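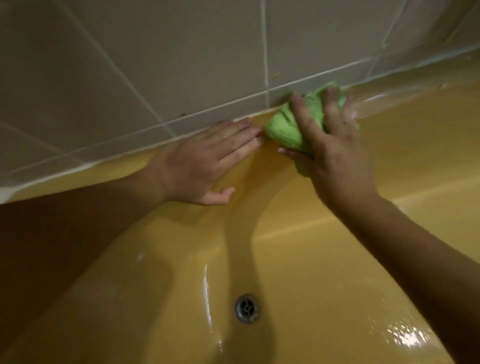
Replacing silicone around a bathtub

Score both edges of the old bead with a utility knife and pull it out in strips. Soften any residue with remover for 2 hours, then scrape with a plastic blade. Fill the tub before sealing - the weight opens the joint to its working width.

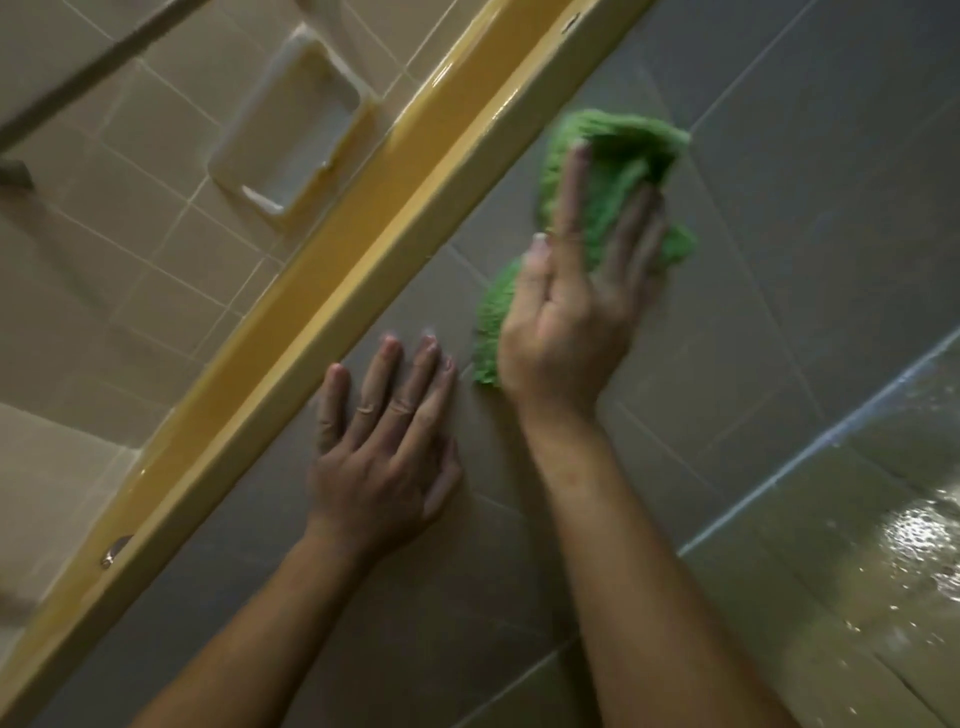 Silicone will not bond over soap film. Wipe the joint and the first course of tile with alcohol. A microfiber cloth, bunched under the palm and pressed flat like the green one on these tiles, suits the wall face; use a lint-free rag in the joint itself. Tape both sides, lay one continuous bead, tool it once and pull the tape while the silicone is wet. Leave the tub full for 8 hours, then drain.

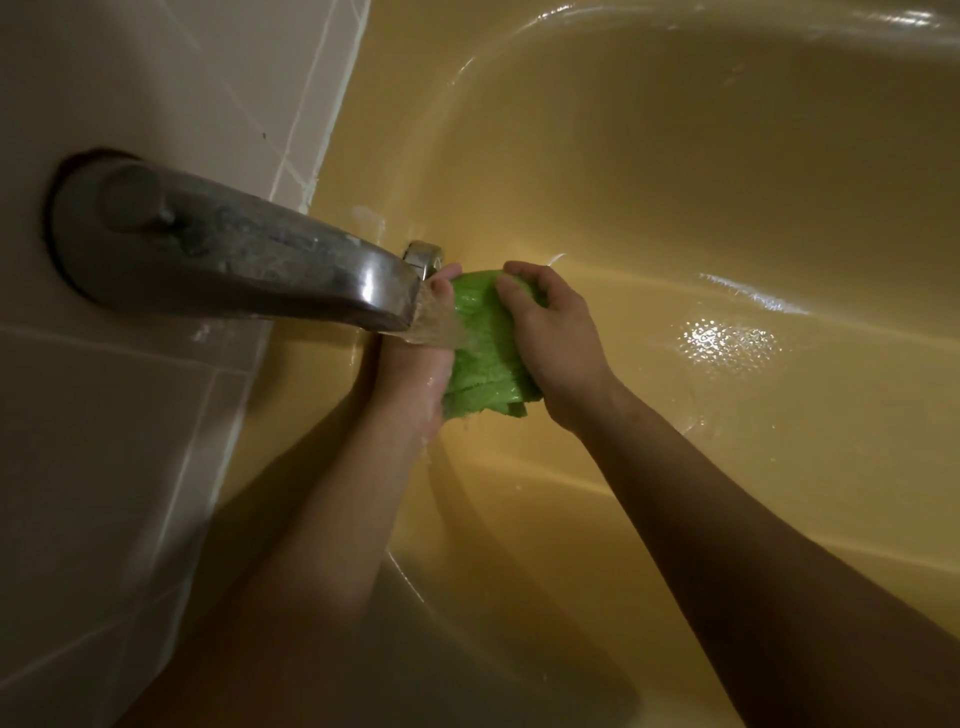
Rinsing a sponge cloth under the tub spout.

Do not use the shower until the cure time on the cartridge has passed.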